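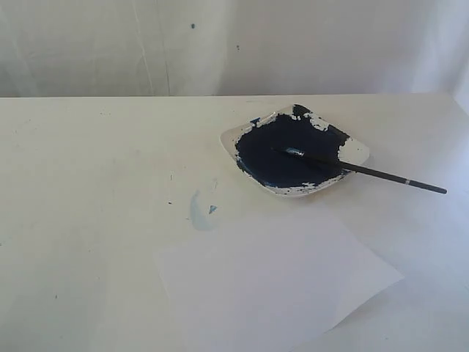 About Nallow

Nallow is a payments and ledger advisory firm. We are hired by credit unions, mutual banks and mid-sized processors, usually at the point where somebody has sat through a very good sales presentation and gone home with a bad feeling. We read the technical documents behind the presentation and write down what we find.

There are four of us. We have no software to sell, we take no referral fees, and we don't hold tokens in anything we are asked to review. That last one has cost us work. A prospective client once told us that a firm with no money in the field couldn't understand it, and we suppose he found advisers he liked better.

How we started

Edem Atinga and Lumturie Hoxha met on a settlement project at a regional bank. The project was meant to replace overnight batch files with a shared ledger between the bank and its correspondents. It had a steering group, a logo and a launch video. What it lacked was a second correspondent willing to join, so for most of its life the shared ledger was shared between two departments on the same floor.

Edem ran reconciliation. Lumturie was the contract lawyer who had to work out who was liable when the two departments disagreed. Neither of them thought the technology was a fraud. They thought a decent database and a phone call would have done the same job, and they said so in a memo that went nowhere. The memo is still more or less our method, and parts of it survive in the template we use today.

They left together and rented a room above a tile shop. Živko Begović joined to do the technical reading, having spent years maintaining card authorization systems that were supposed to be retired and never were. Adelino Bastos came last, from the operations side of a remittance company, and is the only one of us who has stood at a counter explaining to a customer where her money had gone.

What we do

Most of our work is one of the following.

Pre-contract review. You send us the vendor's proposal, the architecture papers and the draft agreement. We send back a report in plain language that says what the system does, which parts exist today, which parts are on a roadmap, and which clauses make you pay for the roadmap. If the proposal is sound, the report is short.

Pilot design. A pilot that can't fail is a demonstration, and you can have one of those for free. Before a pilot begins, we help you write down the result that would make you stop. Clients find this uncomfortable. Vendors like it even less, and a few have asked for the stopping rule to be removed as a condition of going ahead, which we report to the client and leave them to think over.

Post-mortems. We look at projects that were quietly wound up. Some of our most useful work has been here, and we wish more institutions would pay for it. There is little appetite for spending money on something already written off.

Settlement and reconciliation mapping. Adelino leads this. He follows a payment from the moment a member presses send to the moment it is final, and notes each place where it stops, gets copied, or waits on a person. He won't start from your process diagrams. He'll ask to see the spreadsheet, and there is always a spreadsheet.

What we don't do

We don't forecast. We have no view on the price of any coin and won't give you one over lunch. We don't write white papers for vendors, sit on consortium boards, or speak at events where the sponsor picks the questions. We don't build. If you need a system built, we'll tell you what to ask the people who build it.

We also don't do second opinions that are meant to be first opinions. If a decision has already been made and you need a report to put behind it, there are larger firms with nicer covers.

What we have come to think

We are often introduced as the people who are against blockchain. We've stopped correcting this at dinners, but on our own page we may as well be clear.

Shared ledgers solve a real problem when several parties don't trust each other, all need to write to the same record, and can't agree on anyone to keep it. Banks very seldom meet all of those conditions. They tend to trust a clearing house, a central bank or a processor well enough, grumble about the fees, and carry on. When a proposal says the technology will remove the intermediary, we look for the new intermediary. It's usually the company making the proposal.

The same goes for the word "instant". Moving a message instantly is easy and has been for years. Moving the obligation, the liquidity behind it and the right to reverse it is the hard part, and a good many systems sold as instant settlement are instant messaging with the old settlement running behind. That may still be worth having! It should be priced as what it is.

We feel much the same about announcements. A bank joining a consortium has signed a membership form. It may have sent one junior employee to a monthly call. We have read press releases naming partners who, when we rang them, were unsure which department was involved.

We have been wrong, too. We told Genthorpe, a trade finance house, that its document ledger wouldn't be picked up by shippers. It was, slowly, mainly because the old courier arrangement was so poor that almost anything would have beaten it. Our report had looked hard at the ledger and hardly at all at the courier. Reports now have a section on how bad the present system is, written before we look at the new one. We call it the Genthorpe section.

How a review runs

A standard review takes four weeks. The first goes to getting documents, which always takes longer than the client expects. Živko reads the technical papers and Lumturie reads the contract, separately, and they don't compare notes until both have finished. When they disagree, both views go in the report with names attached.

Our question list has 84 items on it. Vendors get it in advance. We used to hold it back, on the theory that surprise was useful, but what we mostly got was a promise to follow up. Now a blank beside a question is an answer in its own right, and we print it as a blank.

The vendor sees the factual sections before you do and can correct mistakes. They can't change the findings. You get the correspondence as an appendix, including the cross parts.

Fees are fixed and agreed at the start. They don't go up if we find more problems or down if you dislike them.

Some of the people we have worked for

We don't publish a client list, partly because many of our clients would sooner it wasn't known they had to ask. Two have said we may mention them. Dumitrescu, a family-owned processor, hired us before signing a ten-year platform agreement and signed a shorter one. Premetti came to us after its pilot had ended, and let us interview everyone on it, including the people who had left.

Edivaldo Xavier, who ran operations at Premetti during the pilot, gave us this to use: "I didn't enjoy reading it. Half of it was about decisions I'd made. I would have paid double to have it a year earlier."

We quote it because it's the nearest thing to praise that we trust.

Working with us

We take on a small number of reviews at a time and are normally booked a little way ahead. October is our busiest month, when next year's budgets are being settled and everyone needs to know whether the line marked "innovation" should stay in. If you have a board date in mind, please write well before it.

Send a short note through the contact form saying what you have been offered, by whom, and when you are expected to decide. Leave out anything confidential until we have an agreement in place. Lumturie reads the form on weekdays and will tell you if we have a conflict.

If the offer expires on Sunday, let it expire. In our experience it will be back – often at a better price.

Vendors are welcome to write as well. We won't endorse your product, but we will send you the question list, and you may do what you like with it.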